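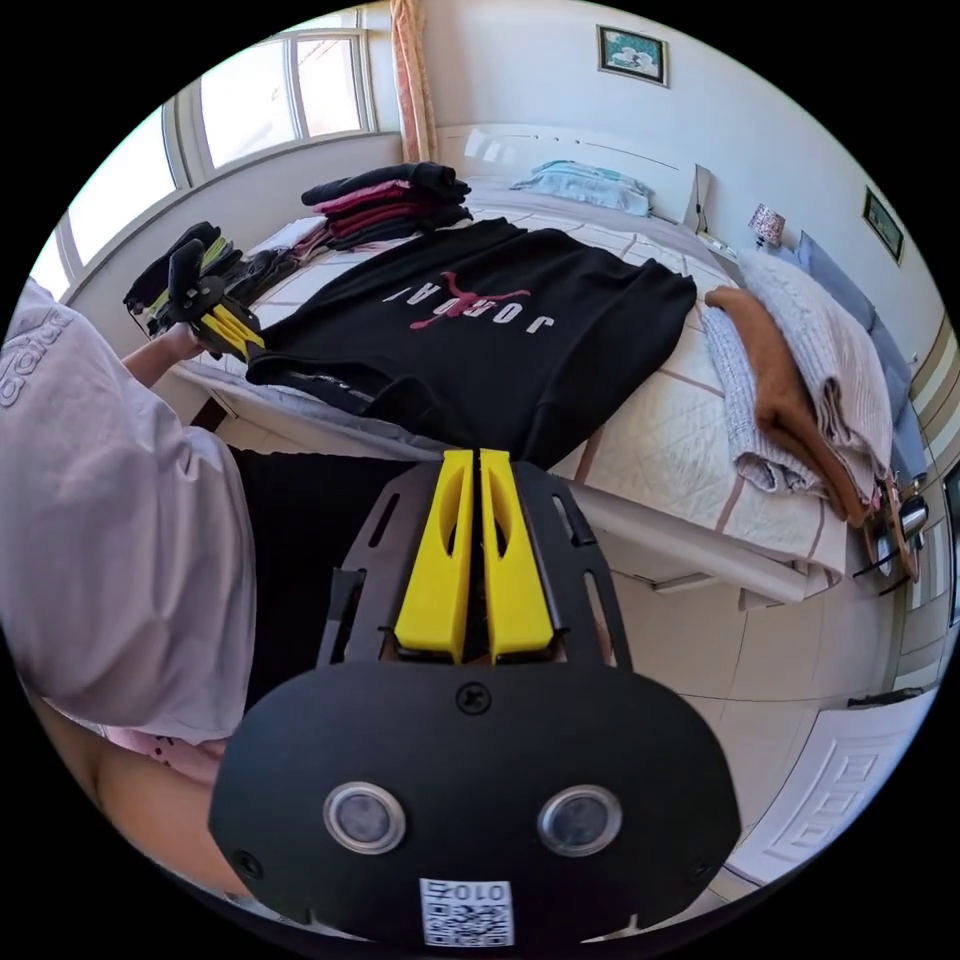
Dobrar roupa com duas garras de mão, pretas e amarelas, ambas junto à mesma camisola.

Passei a tarde no dia aberto da Jinelano. A demonstração foi num quarto normal, com cama, roupeiro e candeeiro.

Quem explicou tudo foi o Fraser Paterson. As garras são seguradas por pessoas e os registos servem depois para treinar o braço da Clerkmont, que ainda não estava lá para se ver.

A meta do projeto Takine são 300 dobras por tipo de peça. Em camisolas com capuz já vão em 561, porque o capuz dá trabalho. 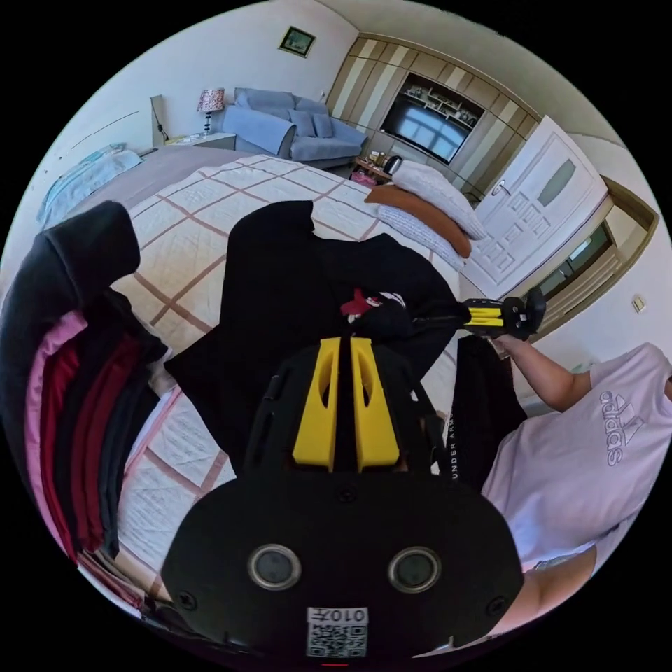

O tecido preto é o mais chato, disse ele. Os vincos mal se notam e as costuras também – numa malha clara é outra conversa.

Experimentei 12 minutos. Os dedos abrem bem, mas perde-se o tato e agarrei duas camadas quando queria uma.

Perguntei por lençóis de elástico. Ficam para a fase 2, com a Liem.

Voltam a abrir portas em janeiro, às 15h. A inscrição faz-se à entrada.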